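Gikadeck 分拣上料工作站(食品加工与配餐车间用)

产品编号 832,现货,Flurport 仓发货
配套:Ahmadpour 软指夹爪两只、工作台、控制柜、示教手柄

先说一句,这一页不是销售写的,是我写的。我在 Drornent 的配餐车间干了好些年,前面几年都站在分拣台边上,后来才转去做设备。公司让我把 Gikadeck 的介绍重新弄一遍,原来那版全是参数,看完也不知道装到车间里日子会变成什么样。参数我放在后面了,急着看的直接往下拉。

这台东西是干什么的

说白了就是把水果、面包这类大小不一、软硬不一的东西,从台面上一个一个拿起来,放到碗里、托盘里或者餐盒里。听着简单吧?我刚接手的时候也这么想。可是做过配餐的都知道,最磨人的就是这种活。纸箱好抓,瓶子也好抓,偏偏圆的会滚,软的会瘪,皮薄的捏重一点,当天看不出来,第二天就是一块褐色的印子,客户的电话就打过来了。

以前我们早班四点半开工,水果台要站一排人,手腕一直在转,转到中午,筷子都懒得拿。我自己右手大拇指根那块到现在天一凉还会酸。所以我对这台设备的要求一开始就很俗气:别把橙子捏坏,别让人再站那么久。

夹爪怎么夹

Ahmadpour 夹爪是两指平行开合,指面上贴了一层可以换的软垫,东西从两边夹住,力度在手柄上或者在屏幕上调。我们出厂给了 4 档预设,从“熟桃子”到“硬面包”,名字是我起的,工程师嫌土,但现场的阿姨们一看就懂,最后就留下来了(哈哈,算我赢)。
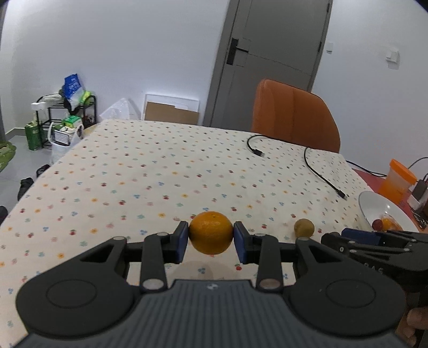

夹橙子这种果子,我一般建议从第二档开始试。果皮有点油光的,软垫干净最要紧,垫子上沾了果汁以后会打滑,这时候很多人第一反应是加力,千万别!先拿湿布擦一遍,再拿干布擦一遍,十有八九就好了。每班中间擦一次,交班再擦一次,我们自己车间就是这么定的,贴在柜门上。

还有一个小经验:下手的位置比力度更要紧。夹在果子最宽的那一圈,轻轻一带就起来了;夹高了会往下溜,夹低了会往上蹦。用示教手柄带几遍,机器学得挺快,可带的那个人得是真会拣果子的人。我们最早让一位年轻技术员来带,动作漂亮得很,结果机器学了一身坏毛病,专门夹果蒂那一头。后来换了分拣台的老师傅来,一个上午就顺了。

装上以后,人去哪儿了

这是大家问得最多的,我也不想绕弯子。我们车间水果台原先的那排人,没有谁因为这台机器走的。有两位转去做质检,有一位去学了带机器,就是拿着手柄教它怎么拿、怎么放。其余的还在配餐线上,只是换成轮岗,一个班里站分拣台的时间短了很多。

也不是人人都高兴,这个我得讲。有位大姐第一个星期很不习惯,她说以前手里有东西,心里就踏实,现在站在旁边看着,反倒觉得累。我觉得她说得对,看着机器干活是另外一种累,眼睛累,脑子也累。所以我们后来改了排班,看机的岗位两小时一换,休息的椅子也挪近了一点。你们要是打算买,排班这件事请和设备一起想,最好在设备到货之前就和班组坐下来谈。

工资的事情也建议早说。带机器算不算技术岗?我们一开始没定,拖了一个多月,大家心里都有疙瘩。后来算了技术岗,气氛马上就不一样了。

混放的台面

很多同类设备要求来料排得整整齐齐,一格一个。我们试下来,现场根本做不到,早上卸货那阵子谁有空给你排队呀?Gikadeck 可以处理混放,水果和面包堆在一块儿也能分,先拿外圈松散的,再拿中间挤着的,这个顺序是跟老师傅学的。

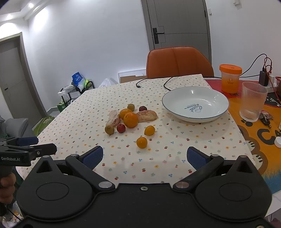 大小差得多的时候,建议把小果子和大果子分成两轮拿。张口不用来回变,节拍会快一截,软垫也磨得慢些。面包这一类要单独存一个程序,外皮脆的容易掉渣,渣子卡进垫子的纹路里,下一个果子就会被硌到。我们现在的做法是先走水果,后走面包,走完面包清一次台面。

台面上铺什么也有讲究。太滑的果子会跑,铺一层布或者软垫都可以,花色不挑,铺平就行,别起褶子。布每天要换,进洗涤房跟工作服分开洗。碗和托盘的位置尽量固定,挪了位置记得在屏幕上点一下“重认”,忘了点的话它会停下来等你,不会乱放。

线缆请一定走桌子后面,用随机附带的线夹压住。我知道大家忙起来就随手一搭,我自己也搭过,然后推车一过,钩住了,整条线停了半个早上。教训啊。

参数(总算到了)

夹爪数量:2 只,可以单独运行,也可以配合运行
力度预设:4 档,另可自定义
单件最大重量:300 克(超过这个重量请选加强型夹爪,单独报价)
指面软垫:可更换,徒手拆装,不需要工具
清洁方式:软垫可水洗,夹爪本体用湿布擦,不要拿水枪冲
操作界面:中文,字号可以放大
示教方式:手持示教,不需要写代码

单件重量这一条请看仔细。特别大的橙子和整条的面包有可能超,下单前拿几个最大的上秤称一称,把数字发给我们,省得装好了才发现不合适。

几个常被问到的

要不要专门请工程师?日常不用。换垫子、换程序、重认位置,班组自己都能做。机械部分有异响就停机报修,别自己拆关节。

噪音大不大?比我们车间的封口机安静,站在旁边正常说话听得见。

能不能周末跑?能,不过旁边得有人。我们星期六的班就安排一个会带机的加一个质检,活不多的时候刚刚好。

坏果它认得出来吗?明显的破皮和大块霉斑可以挑,按下去才知道软烂的那种不行。所以质检岗我们一直保留着,老师傅拿手一掂就晓得,这个本事暂时还真替不了!

软垫多久换?看你夹什么。光夹水果很耐用,夹面包多的话换得勤一点。纹路摸着平了就换,备用垫在柜子最下面那层抽屉里。

订购与试用

可以先试后买。把你们的来料每样装一小箱,寄到 Flurport 仓,注明 Gikadeck 试料,我们跑完以后把录像和夹伤的果子一起寄回去(对,夹伤的也寄,你们自己看)。想来现场看的,避开早上卸货那一阵就好,九点以后都有人接待。来的时候最好带上一位你们分拣台的同事,让他亲手握一握示教手柄,回去再商量买不买。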